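Comparing two grippers for a desk tidying task
Project report, Denddale workshop module
February 18, 2025

Our brief was to find out whether one gripper could handle everything on an ordinary desk, or whether the two arms should carry different ones. We compared the Zevdale, which has flat angular jaws, with the Groto, which has slimmer fingers. Both arms ran from the same Lưu controller with the same speed limits. Each gripper had 40 attempts, split evenly between 4 kinds of object.
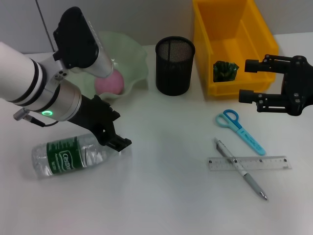
Choosing the objects took longer than we expected. We wanted things that fail in different ways, so we avoided blocks and cubes. A bottle lying on its side can roll when one jaw touches it first, and its thin ridged plastic gives under pressure. The clear ruler lies so low that the fingertips have to come down almost to the table before they can close on it. We kept the closing force the same for both of these, which in hindsight was a mistake.

The Zevdale did better on wide objects and dropped the bottle only 2 times. The Groto was better with pens and scissors, where the wider jaws tended to push the object along before getting hold of it. Neither was good with the ruler.

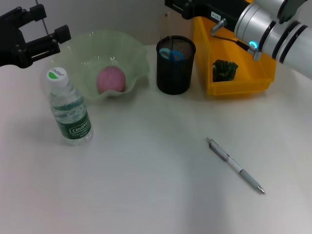

We also logged the controller's position error at every stop, 1506 readings in all. The error was larger when an arm was stretched towards the back of the table, and it was similar for both grippers, so we put it down to the arms. The next group should repeat the ruler trials in April with softer fingertips and a lower closing force.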